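Ticket: Skullham S2 – episode guide shows finale synopsis under episode 4
Queue: Listings and metadata
Opened by: Beverley Dobson
Assigned to: Ruairí Mac an tSaoi
Priority: High
Status: Closed, fixed

Reported problem
The public episode guide for Skullham series two is showing the finale text against episode 4. Viewers who open the page for episode 4 are told who killed Degefa and where the body was moved to. We have had 38 complaints through the contact form. The episode title, running time and cast list are correct. Only the long synopsis is wrong. Short synopsis not affected.

Steps to reproduce
Open the series two page, select episode 4, expand the full synopsis. Same result in two browsers, logged in and logged out.

First response (Ruairí)
Confirmed on the live site. The staging copy is clean, so the fault came in with the overnight import. Spoiler flag on the record is set to off. I have hidden the long synopsis on all series two episodes while I look at the feed.

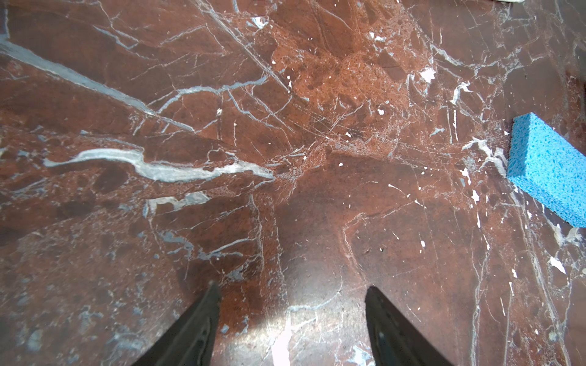
Does hiding the synopsis also remove it from the television app?
The app keeps its own copy and drops it at the next refresh, so the old text can stay visible there for up to 51 minutes.

Findings
The distributor's file is read by Duvimport, which matches each synopsis to an episode by production number and falls back to broadcast order if the number is missing. The Skullham file has a blank production number on the finale. The fallback then counted from the wrong row and wrote the finale text over episode 4. No error was raised. The log has a single warning at line 148, "key empty, using order", and the job finished with status 200.

Hornside was in the same batch. Checked all episodes by hand against the press notes. No mismatch found.

Action taken
Production number added to the finale record. Fallback switched off for drama titles – a blank number now stops the import and sends a mail to this queue. Import rerun on staging, then on live. App cache cleared manually. 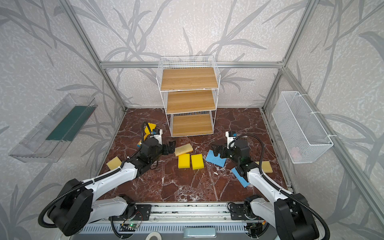

Leeds, May 2022
Follow-up from Beverley: episode 4 now reads correctly on the site and in the app. The finale page has its own synopsis back and the spoiler flag is on. One item left over. The search preview still shows the first sentence of the finale text when you type the series name and "Degefa".

Reply (Ruairí): The preview is built from a separate index. Index rebuilt for series two and the old sentence no longer comes up. Please ask the distributor to fill in the production number at their end, or the next delivery will be stopped by the new check.

Beverley: Asked. They will resend the file with the number in. Fine to close.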